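Last touched 10/23/26, mostly to fix the bag names and to add the part on wire leads that Efa kept asking me for.

# Flengate kit packing notes

Hello and welcome! If you've found your way into this folder, you're probably either helping pack Flengate kits at the Clestton workshop, or you bought one and want to know why your solenoids came wrapped in a paper towel (a perfectly good question, see further down). Either way, pull up a stool. I tend to go on a bit, so there are headings.

Flengate is a little desk chime you put together yourself. The kit has solenoids, a ring board, a strip of chime bars, the base and a bag of screws, and you supply a screwdriver and a quiet evening. Everything in this folder is about getting the loose parts out of their boxes, onto the table, and into a kit in good shape. The circuit drawings and the code live in the Pistance folder, and Ji-hoon Noh looks after those, so please send anything clever to him.

## What's in the folder

| File | What it's for |
|---|---|
| `parts.csv` | every part we've bought, with the supplier's name and ours |
| `kits.csv` | one line for each kit packed, 2876 lines as of today |
| `returns.csv` | anything that came back, and what was wrong with it |
| `labels/` | the bag labels, ready to print |
| `old/` | Kwame's first lists, which I can't bring myself to delete |

The column names in `kits.csv` are `kit_no`, `packed_by`, `board_batch`, `solenoid_batch` and `notes`. That last one is free text and it's gotten a little out of hand (there's a whole recipe for leek soup in one row). Please leave the kit numbers alone even when they look wrong. There's a gap where number 22 ought to be, and there always will be, and if you close it up then every return slip we've ever written points at the wrong kit.

## Names for things

We've all been calling the parts by different names, so let's try to settle down!

- **Solenoid**: the small one with the blue label and the metal plunger. Tomos calls them "pushers" and the older rows say that too. They mean the same part.
- **Ring board**: the red round circuit board with the hole in the middle. It's "donut" in anything from before October.
- **Lead**: the wires on a solenoid. Not "tail," not "cord."
- **Parts tray**: any of the orange plastic ones.
- **Kit tray**: the stainless steel one, with paper in it.

If you come across an old name in `parts.csv`, go ahead and change it. In `returns.csv` please leave the customer's own words as they are, even when they've called the ring board a bagel, which I happen to love.

## Setting up the table

Use the white tables, pushed together so the join runs down the middle. Wipe them first. The kit tray goes in the center with a clean sheet of plain white paper in the bottom, and the orange trays go around it, left and right, where you can reach them without leaning over anything.

One sort of part to a tray. I know it's tempting to tip the screws in with the boards when you're short of room, and I have done it, and I spent a very long lunch hour picking screws out of places where screws shouldn't be. If you've run out of trays, there are more on the shelf by the Howells boxes. (Howells is where the chime bars come from. The boxes are much nicer than they need to be and Facundo saves every single one.)

Bring out a few parts at a time. A handful of solenoids is plenty. Pile them up and the leads find each other, and then you're sitting there unpicking a bird's nest when you could be having your coffee. 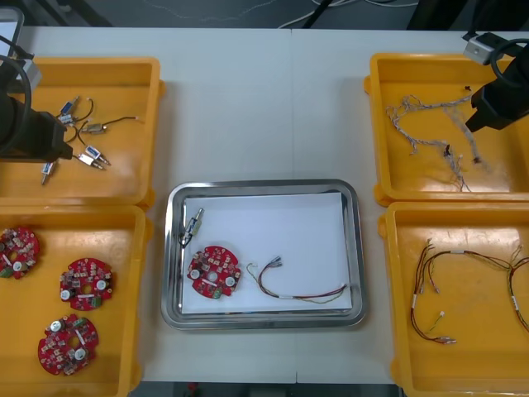 Leads are the other thing I wanted to get to, and this is Efa's section really. Lift a solenoid by its body, never by the wire. The place where the lead goes in is the weak spot, and of the 6 solenoids that came back to us last time, every one had a lead pulled loose right there. Let the wire follow along behind, then lay it in an easy loop beside the body when you set the part down. Don't wind it tight around the plunger! It looks so tidy, I know, but it puts a kink in the wire that never really comes out.

Ring boards you hold by the outside edge, like an old record. They go flat in the tray with a bit of space between them, and please don't stack them, no matter how pretty the stack looks. If one slides up against another, just nudge it back.

## Into the kit tray and out again

Lay out one whole kit on the paper before you bag any of it. I was a bit grumpy about this when Kwame Ankrah first suggested it, I'll admit, but a missing part really does jump out at you against plain white. Each kit gets 2 solenoids and one ring board, then the base, bars and screws according to the list taped inside the cupboard door.

The solenoids go into one bag with a folded paper towel between them. So there's your answer, if you came for that! The plungers scratch each other's labels otherwise, and Tomos Ruddock tried bubble wrap, tissue and a pair of baby socks before we landed on paper towel. The ring board gets its own silver bag. Fold the top over once and put the label across the fold.

Change the paper in the kit tray whenever it gets marked. It costs next to nothing and you'll find stray screws much sooner.

## Still to do

- [ ] Finish swapping "pusher" for "solenoid" in `parts.csv`
- [ ] New label for the screw bag (the old one says "srews" and we've been handing it out for ages)
- [ ] Ask Howells if the bars can come already sorted by length
- [ ] Move the soup recipe somewhere sensible
- [ ] Spanish version of the tray notes, which Facundo Aravena has very kindly started

Changes are welcome from anybody who packs. Edit the file, put your name in the commit message, and if you aren't sure about something leave a note in the `notes` column and Efa Gough or I will find it when we do the lists on Friday.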